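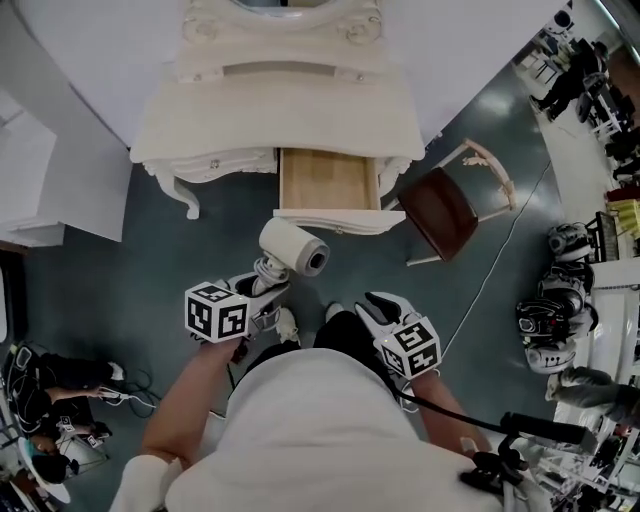

Lensa Feyisa wrote to us that her old hound had worn every cone in the county and gotten out of all of them by breakfast, and that the Prallance was the first collar he slept in. We get a lot of notes like hers, and we love reading them!

Prallance Soft Recovery Collar
Made by Grurik
For dogs and cats healing from surgery, hot spots, stitches or ear trouble

The Prallance is a padded ring that sits close around the neck and keeps your pet from reaching the sore place. Your dog can still see to both sides, eat from a regular bowl and get through a doorway without scraping the paint (if you have lived with a big dog in a plastic cone, you know that sound). The outer cover zips off for washing. The inside is a firm foam core that springs back after it has been slept on, leaned on and dragged along the couch.

What changed in this version

The closure is new and we are so pleased with it. The old one had a single strap, and strong dogs learned to work it loose with a back foot. Now there are two straps that cross over and tuck under a flap, and your pet's own collar threads through four loops on the inside so the whole thing stays put. The cover fabric is smoother too – cat hair wipes right off with a damp hand.

Sizes

Small: neck 7 to 11 inches, cats and toy breeds
Medium: neck 11 to 15 inches
Large: neck 15 to 19 inches
Extra large: neck 19 to 24 inches

Measure where the everyday collar sits, with the tape snug but not tight. If your pet falls right on the line, go down a size. The large weighs 700 grams and the extra large 820 grams, so even the big one is easy on a tired dog.

Where it works best

Belly, chest, back and upper leg wounds are what this collar was built for. It will not stop a long-nosed dog from reaching his front paws or the tip of his tail, and for those we would point you to the Illey cone, which is longer and made of bendy clear plastic. Eye surgery needs a full cone as well. Please ask your vet which shape suits the wound before you order, and keep the collar on for as long as they tell you.

Care

Wash the cover cold and hang it to dry. Wipe the foam core with mild soap and let it air out overnight. Check under the ring every day for rubbing or damp fur, especially on dogs with loose skin.

Returns

You have 60 days to send it back, chewed or not. Swapping for another size is free, and Fuad Gebremichael on our order desk is very good at guessing a neck size from breed and weight if you can't find the tape measure.

Colors: slate, moss, brick
Spare covers sold separately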